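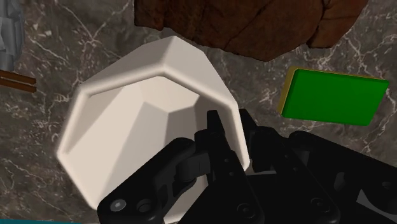
Week 7 notes: Planning the purchase

Hi all, these are my notes from Sunday's make-up session, tidied up a little for anyone who missed it. We were still on the Jidstead kitchen-handling project, and I wanted to get everybody off the arm brochures for a while and onto the gripper, which is where I've seen more budgets go wrong than anywhere else.

Start with your objects. A bowl with a thick rim and flat angled sides is a nice test piece, because one finger has to go down inside the wall, and you find out fast whether the fingers are long enough and the body clears the counter. We do this in simulation before asking for a single quote. It costs us an afternoon!

Then get your quotes side by side. Lastivach sells the gripper and the mounting plate as separate lines, Sobczak bundles them (but charges for the cable). Please don't compare the top-line prices and stop there, I did that once and was over budget before the arm was even bolted down.

Things I want to see in your plan:

Gripper, plus 2 spare sets of fingers
Mounting plate, cable, fasteners
Simulation seats for the term (Votik licenses by seat, so count your team)
Test objects: a bowl, a block, some thin sticks, something lumpy
Delivery time, in weeks, from the written quote
10 percent held back for whatever you forgot

On delivery: over 8 weeks and you'll be ordering in August for a fall start, so put the order date in the plan too. I took points off for that last year and I'll do it again.

Bring a draft next time, rough is fine. Spreadsheet or paper, I don't mind, but put your team name on it. We'll get into service contracts after that, and whether to lease the arm.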